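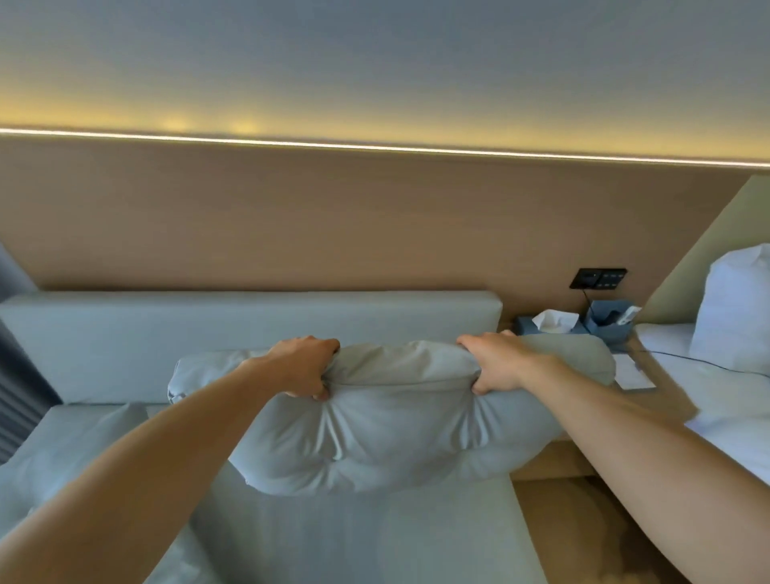 Two hands holding a pillow by its top edge, from the Clumia pillow recordings.

Clumia is a home-built robot project for handling pillows and cushions. It was started by Erick Mabula in a shared workshop in Mosoti and is now kept up by him and two other members. The name covers both the machine, a pair of light arms on a wheeled base, and the set of recordings used to train it.

Background

Mabula first built a single arm for sorting offcuts of cloth. It coped with flat pieces but failed with anything stuffed, as the gripper closed on the cover and let the filling slide away. A second arm was added in June, and the base was rebuilt with parts from Nustora, a local supplier of used motors. The frame is made from aluminium tube and the finger pads are cast in silicone at the workshop.

Recordings

The arms learn from recordings of people doing the same jobs by hand, seen from head height. Tasks include lifting a pillow by its edge, turning it and setting it down on a bed or a sofa. Long pillows are usually handled with both hands.
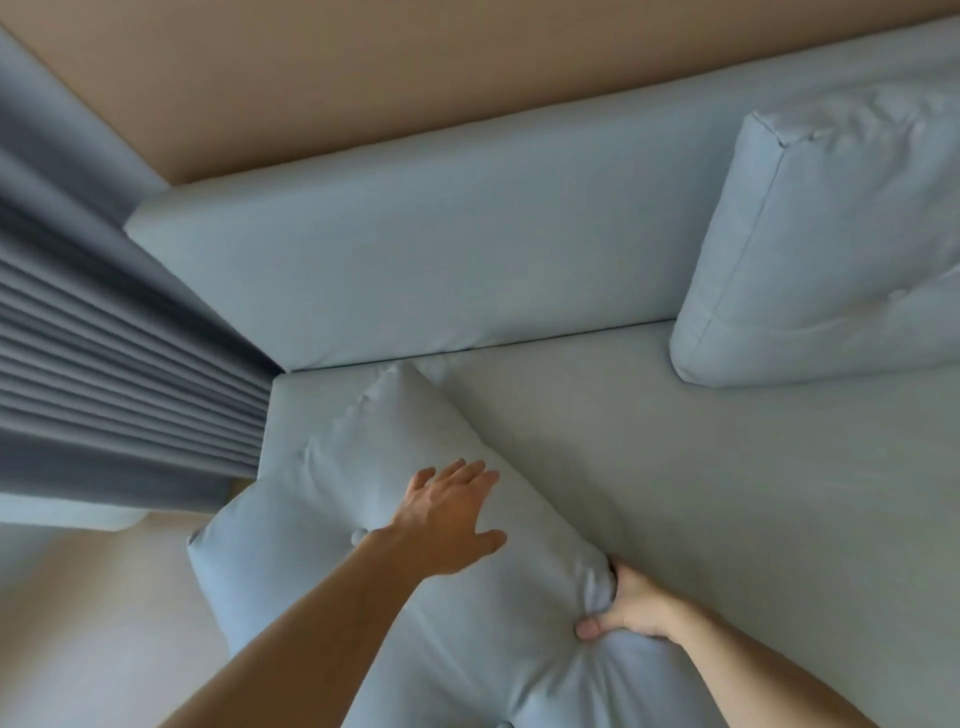 Soft furnishings in one plain colour are treated as a separate group, as the software has trouble finding the edge of a pillow against a seat of the same shade. Seams, piping and buttons are marked by hand to help with this.

The full set holds 900 recordings, of which 895 are used. The remaining 5 were left out because the sound and picture files did not match.

Software

The control program, Zisemano, runs on an ordinary desktop computer. Version 3 added a slower closing speed for the fingers and a limit on how hard they pull. Changes are tested at the workshop on Thursday evenings.

See also

Robot gripper
Home automation
Shared workshop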